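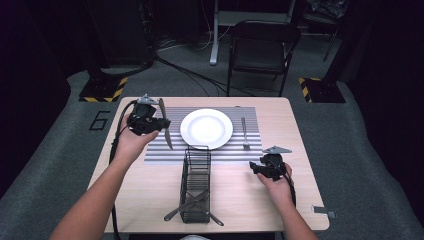
Two hand-held grippers at a table, one with its finger close to the rim of a plate.

New face in the sediment group

May 28, 2020

Nneka Ugwu has joined the estuary programme as a postdoctoral researcher. She will be working with Nikau Katene on the microbes that live in the top few centimetres of mud along the Istell, and on how they deal with nitrate washed down from farmland upstream.

Nneka's doctoral work was on lake sediments, where she looked at how bacterial communities shift when oxygen runs low in late summer. Her thesis used 867 core samples from six lakes. Much of that material is still frozen and she hopes to come back to it - there is at least one paper left in it on methane.

Her new project, Hoani, covers three sites between the weir and the sea at Clilport. The first was meant to be cored in spring but fieldwork is on hold, so she has started with the archive instead. The group has cores going back to 2000, and the labels on the older ones do not always match the field books. Nneka is sorting these out with Nikau by phone and would be glad to hear from anyone who took part in the early surveys, especially the winter trips.

If boats are allowed out again by August, the plan is to take 100 cores over two tides at Clilport and repeat the work at the other sites in the autumn. Samples will be split between DNA extraction and porewater chemistry. Trastar has agreed to lend a second freezer for the season, which will go in the downstairs store once the shelving has been moved.

Outside work Nneka swims and plays the cello. She is working from home for now and can be reached through the group's usual email address.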